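News > Media releases > Towels and linen

Media release – April
By the Tutance media desk

Print this page | E-mail this page

TUTANCE ADDS TOWEL FOLDING TO GRURNA LINEN SERVICE

Tutance will fold as well as wash from this month, for all 200 motels, pools and gyms on its Grurna run. No change to pick-up times. No new contract to sign.

Customers have been asking for it. Most sites get their towels back in bags and someone at the front desk folds them between check-ins – slow work, and the stacks lean. The Grurna laundry puts through 3,000 towels a day, colours and whites seperate. 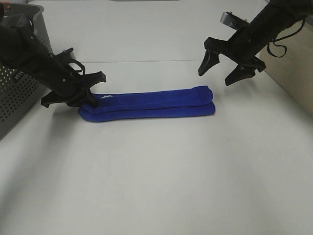
The standard fold is the long one. Lengthwise, in layers, rounded edge to the front so it sits neatly on a narrow shelf. Sites with deeper cupboards can ask for the square fold instead, just tick the box on the order form. Bath mats and face washers are folded in half either way.

Towels go out in bundles of 40, tied, with a paper slip showing colour and size. Bundles should be kept off the floor and out of the damp.

The Antal depot starts in 7 weeks, once the new shelving is in. Customers there will will get a letter first.

Pricing is on the Tamotix ordering page, under Linen. Orders close 3 p.m. for next-day delivery.

Media enquiries: Tutance front office, Grurna.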